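4. Setting up your Suvel for the first time

Okay, so you've got the Suvel out of its carton and you're staring at a water filter with more parts than you expected. I was too! I've set up enough of these now that I can do it while talking on the phone, so take it slowly and you'll be fine.

Before you start, have a clean towel, a big pitcher and a sink you don't need for a while.

1. Wash your hands, then rinse the upper tank, the lower tank and the lid in warm water with a drop of dish soap. Rinse again until you can't smell the soap.

2. Take the cartridge out of its bag and stand it in a bowl of cold water for 15 minutes. It'll fizz a bit as the air comes out (I find this weirdly satisfying).

Caution: Cold water only. Hot water ruins the cartridge, and I know this from my own kitchen.

3. Push the spigot through the hole in the lower tank with one rubber washer on the inside and one on the outside. Tighten the nut by hand. Please don't go at it with pliers — the tank can crack around the hole, and a cracked tank can't be fixed.

4. Screw the cartridge into the floor of the upper tank. Stop when it feels snug, then give it a quarter turn more.

5. Set the upper tank on the lower one and pour in 500 ml of water. Look under the spigot. If you see a drip, empty everything and go back to step 3. Nine times out of ten it's a twisted washer.

6. No drip? Fill the upper tank to the line and let it run through. Throw that first batch out, or give it to your plants. Do the same with the second batch.

Note: Gray specks in the first batch are carbon dust from the cartridge. They should be gone by the third fill. If they aren't, take the cartridge out and soak it again.

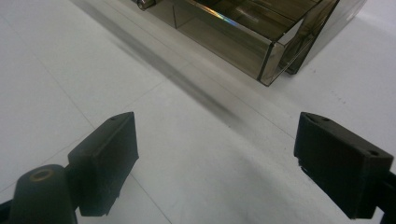 7. Now pick a spot for it. You want somewhere level, out of the sun, with room to get a glass under the spigot. A full Suvel is heavy, so move it while it's empty and fill it where it's going to live.

8. Write the date on the sticker inside the lid. The cartridge is good for 460 liters, and you will forget when you put it in. Mine says 2018-07-20, in very bad handwriting.

If you have the older Prumholm stand, the feet go on before the tank does. Quyên Diệp wrote up the stand in section 6, including what to do about the wobbly one.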